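**Handheld gripper rules, October update**

The practice rules for handheld gripper work have been revised, and the new text applies at both the Nillutham and Tondance sites from the start of the month. The old version ran to 30 numbered points, many of them repeats. Berenice Zepeda has cut it down to 11. The printed sheets at the stations should be replaced, so please recycle any copy with the Figueroa cover page.

Most of what people do every day stays the same. The changes are in how a station is checked before a session, how cables are handled, and what counts as a usable recording. There is also a new rule on naming, which came out of the Firnbridge review. The reviewers there went through 102 recordings from both sites and sent back comments on each one. Their most common complaint was a mismatch between the task sheet and the objects on the table.

## Before a session

Check the table clamps by hand. A quick look isn't enough. If a clamp moves, tighten it and note this in the station log. A table that shifts partway through a session means the whole session has to be marked, including the part recorded before anyone noticed.

Read the task sheet and set out only the objects listed on it. Spare items go back on the shelf. Leave them off the desk behind the station too, if the desk can be seen from where the operator stands.

Open and close each gripper fully three times. Report sticking or uneven jaws before you start. Don't swap parts between the left and right units, even if they look the same. Each pair is calibrated together and the records are kept by pair.

## Cables

Cables are the part of the rules that drew the most comments from operators. The new wording is short:

- Each gripper cable leaves the table on the side of the hand that holds it.
- Leave enough slack for a full reach to the far edge, and test the reach before recording.
- Stop if a cable touches an object in the task. Move the cable, reset the objects, and begin the attempt again.
- Walkways next to the station stay clear. If a cable has to cross one, it goes under a cover.

Several people asked if a cable lying on the tabletop is allowed. It is, provided it stays out of the working area for the whole attempt.

## During a session

Keep both grippers in hand until the attempt is over. In a two-handed task, the idle gripper should be held still and open near its own side of the table. Operators had been resting it on the tabletop, and the reviewers asked for this to stop.

Work at a steady pace. If you drop something, finish the attempt if you can do so safely and mark it as a drop. Don't delete it. Dropped objects are useful to the people downstream as long as they are labeled.

Tall or top-heavy objects get one extra rule. Set them well in from the edges, and approach them from the side at a low height where the task allows it. The kitchen set is where this comes up most, with the utensil stand on the table and a brush or similar tool lying next to it.

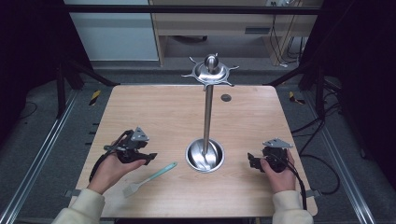 ## Naming objects

Use the name on the task sheet, word for word. In the reviewed recordings the same item was called a rack, a holder, a tree and a stand, sometimes by the same operator. If the name on the sheet is wrong or unclear, write to Berenice and keep using it until the sheet is changed.

Colors go in the notes field. Leave them out of the object name unless the sheet has two items that differ only in color.

## Sign-off

Everyone who runs a station needs to read the new rules and sign the page at the back of the station log. New operators also do a supervised session, and that requirement hasn't changed.

Questions about the wording go to Berenice Zepeda. Problems with a particular gripper pair still go through the equipment form.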